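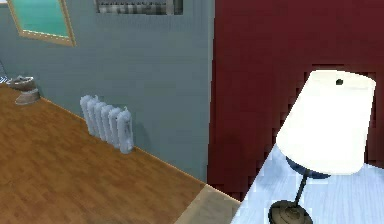
Figure 3. Teal-gray wall, red wall and wooden floor.

Setting up a new manuscript in Weta

Complete the steps below before you import any chapters. Changes to page size made after import will move your line breaks.

1. Open Weta and choose File > New Book.
2. Enter the title and author name as they should appear on the title page. You can add a subtitle later.
3. Under Template, pick Setcombe for novels and short stories or Skismont for plays and poetry. Skismont keeps each line of verse as typed and sets speaker names in small capitals.
4. Set the body text size. The default is 10 point.
5. Set cover image resolution to 300 dpi. Lower values will look fine on screen but are rejected at export.
6. Click Create. Weta opens a blank first chapter.

Note: A single book can hold up to 100 chapters. Front matter — dedication, epigraph, contents — does not count toward this limit.

Importing chapters

1. Choose File > Import and select your files. Hold Shift to select more than one.
2. Check the order in the left panel and drag any chapter that is out of place.
3. Click Apply Styles. Footnotes are renumbered from the start of each chapter.

Caution: Apply Styles removes manual tabs and double spaces. It cannot be undone after you close the book, so save a copy first.

If the Cheema typeface is missing from the font list, see Installing Fonts, page 174.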